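Home | Topics | Ask Us | Games
Filed under: How Things Are Made

Why Is Cloth Stretchy?

Pull on the cuff of your sweater. It gets wider, and when you let go it goes back. Now pull on the leg of your jeans. They hardly move. Both can be made of cotton, so what is different?

The answer is in how the threads are put together. There are two main ways to do it.

Weaving uses two sets of threads. One set is stretched tight on a loom. The other set goes over and under it, from side to side. The threads lie almost straight, so there is not much room for them to move. Most bed sheets are woven. Jeans are woven too, in a pattern called twill. Each row starts one step over from the row before it, and that makes slanting lines you can see and feel.

Knitting can be done with a single thread. The thread is bent into loops, and each loop is pulled through the one before. When you tug on the cloth, the loops change shape – they get wide and flat. When you stop, they spring back.

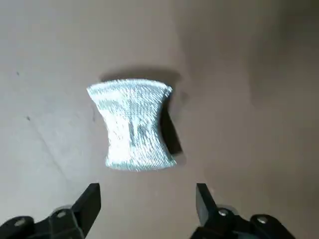 One reader in Flovham wrote to ask why an old sock stays baggy if loops always spring back. Loops do get tired. After a lot of pulling, the thread slides and the loops stay wide. Many socks also have elastic in them, and elastic wears out.

Machines knit much faster than hands. At the Wimus mill, one round machine has over 600 needles and makes cloth in a long tube. Some T-shirts are made from tubes like this, so they have no seams down the sides.

Try it: Find 4 pieces of clothing and pull each one gently. Then look at the cloth with a magnifying glass. Can you find loops, or threads going over and under?

Shares: 14 | Comments: 4

Previous | Next | Back to Topics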